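From the Mfinanga Kitchen: Steamers, Racks and the November Schedule

The shared kitchen at Mfinanga has been open to members since June, and the most common question at the desk is still about the bamboo steamers. People want to know how to use them, where they go afterward, and why the lids smell the way they do. This month's kitchen item covers all of that, along with a few notes on the counter by the toaster.
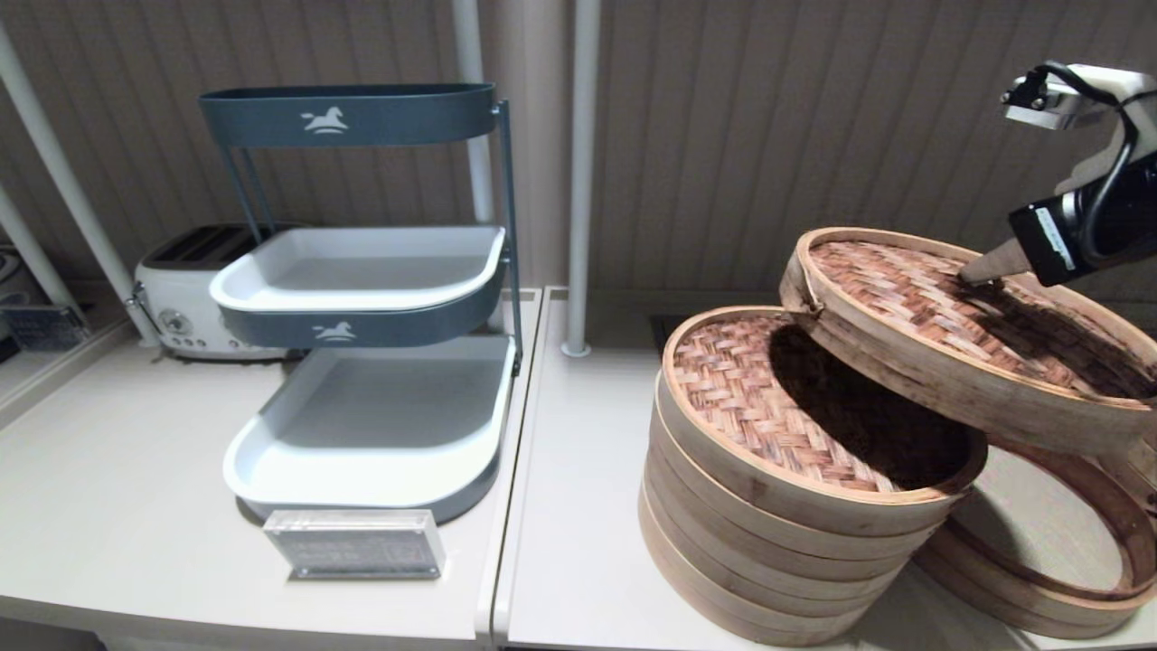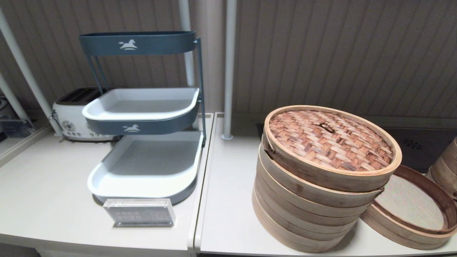
The steamers and the tray rack on the white counters.

Using the steamers

A bamboo steamer needs a pot or wok that matches it. The rim of the bottom basket should sit inside the wok or flat on the edge of the pot, with the water well below the base. An inch and a half of water is enough for dumplings. For sticky rice or a whole sweet potato, start with two inches and look at it halfway through.

Line the baskets. Parchment with holes punched in it works, and so do cabbage leaves, lettuce or a piece of damp cheesecloth. Food set straight on the bamboo will stick to it, and the starch is hard to get out of the weave. We keep parchment rounds in the second drawer. If you take the last one, write it on the pad.

Put whatever takes longest in the bottom basket. Buns and fish go on top. Swap the baskets partway through if you are cooking the same thing in each of them.

The lid is woven so that steam can get out through it. That keeps water from dripping back on the food, and it also means the top of the lid gets hot. Tilt it away from you when you lift it, far side first, and let the steam clear before you reach in. Two members scalded their wrists over the summer, neither one badly. There is a pair of oven mitts on the hook and they are there to be used.

Cleaning and drying

Gladys Biwott has cooked with bamboo for most of her life and ran the steamer session in the fall. Her instructions are short. Hot water, a soft brush, no dish soap. Bamboo takes up soap and gives it back to the next batch of food. If something has stuck, pour hot water over it, leave it for ten minutes and brush again. Do not soak the baskets overnight and do not put them in the dishwasher. We lost a full set that way in the first month. The bindings came apart and the rings went out of round.

Drying is where most of the trouble starts. A basket that goes into a cupboard damp will have black spots on it within the week. After washing, shake the water off and stand the rings on their sides so air can get to the base. Leave the lid off the stack until everything is dry to the touch, which takes most of a day in this room. After that the baskets can be stacked on the counter with the lid resting on top.

A little mold can be wiped off with white vinegar, and the basket should then be steamed empty for fifteen minutes and dried again. If the spots come back, hand it in at the desk.

A new basket should also be steamed empty once before it is used. The grassy smell is normal and fades after a few rounds. Several of you asked about the older lids, which have a stronger smell. That is years of cooking and there is nothing wrong with them.

The tray rack

The dark metal rack with the rocking horse on it came with the last order from Lallport. It is for small things in use that day: spice jars, scoops, timers, the good scissors. Please don't park wet cloths on it. The trays are white and show everything, so give them a wipe when you wipe the counter.

There was some discussion about moving the rack to the other side of the kitchen. Obadia Rugemalira tried it there for two weeks and it was in the way of the drawers, so it is back next to the toaster and will stay there. The small sign holder stays in front of it. If you have to move the sign to get at the lower tray, put it back when you are done.

The toaster behind the rack needs room above it when it is on. Nothing should be laid across the slots, including lids. Crumbs get emptied by the last group of the day.

The cooktop

The cooktop is induction. A bamboo steamer can't go directly on it, and neither can an aluminum pot. If a magnet sticks to the bottom of the pot, it will work. The two steel pots we bought to fit the steamers are in the lower cabinet, marked with a strip of tape on the handle. Keep the steamer stack well clear of the burners when it is not in use.

Costs and bookings

Kitchen supplies for the half year came to $686, which covers the steamers, the two pots, parchment, brushes and the rack. The supply fund stands at $3058. No change in booking fees is planned.

The next steaming session is on 3 November 2019, starting at ten in the morning. Gladys will make vegetable dumplings and plain buns, and there will be a second pot going for anyone who wants to bring a filling of their own. We have 34 places. Names go on the sheet by the door or can be left at the desk. Bring an apron and a container with a lid if you want to take food home.

Flour will be supplied. It comes from Flultia again, the finer grade this time, after complaints that the last buns turned out gray and heavy. If you have been holding on to one of the large Dadis mixing bowls, we need it back before the session.

Members who want a steamer for home can add their name to the shared order. The ten-inch size fits most household pots. Measure the inside of yours first and write the number next to your name. Orders will be ready for pickup at the desk, and we'll post a note when they arrive.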